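Tudose: where we've got to
Oct 29, 2019

Hello all at Noder! Second report on Tudose, and a much happier one than the one you had from me in June. Back then the snowboarding game was a hill, a stick figure and a lot of promises. Now it's got four mountains you can ride from top to bottom without falling through the snow (well, three and a half, see further down).

The big job since June has been the riding itself. We threw out the old turning code, which always felt like steering a shopping trolley, and wrote it again from scratch. Edges bite properly now, and if you lean too far back on a landing you wash out the way you'd expect. I lost a fortnight to a bug where grabbing the board at the top of a jump sent you gently off into the sky. It was lovely to look at and I was a bit sad to fix it.

Tricks are coming along too. We promised you 17 and there are 12 in the build, with the rest waiting on animation. The double flips are the awkward ones, as they clip through the rider's jacket. 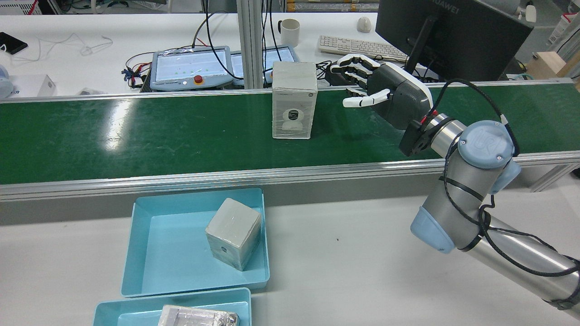
Will it still be out on both consoles on the same day?
That's the plan, and the second version is only a few weeks behind the first. The frame rate dips on the Derau mountain when there's heavy snowfall, so that level gets looked at before anything else.

Derau is the half a mountain, by the way. The top section is finished and I love it, but the village at the bottom is still grey boxes and one very lonely ski lift.

We put a test build out to 100 players over the summer and got far more back than I'd bargained for. They liked the speed and the night runs. They did not like the menus, and fair enough. Reltik, who are doing our sound, have also sent over the first batch of board noises, and ice finally sounds different from powder, hooray!

Money: we're inside the budget, with 3000 pounds moved from travel to testing as agreed on our last call. I'd like to keep the rest of travel where it is for now, in case we get a slot at one of the spring shows.

Next up are the remaining tricks, the Derau village, new menus and a first go at split screen. If split screen turns out to be a monster I'll tell you early and we can talk about dropping it. New build is on the usual link, password's the same as before.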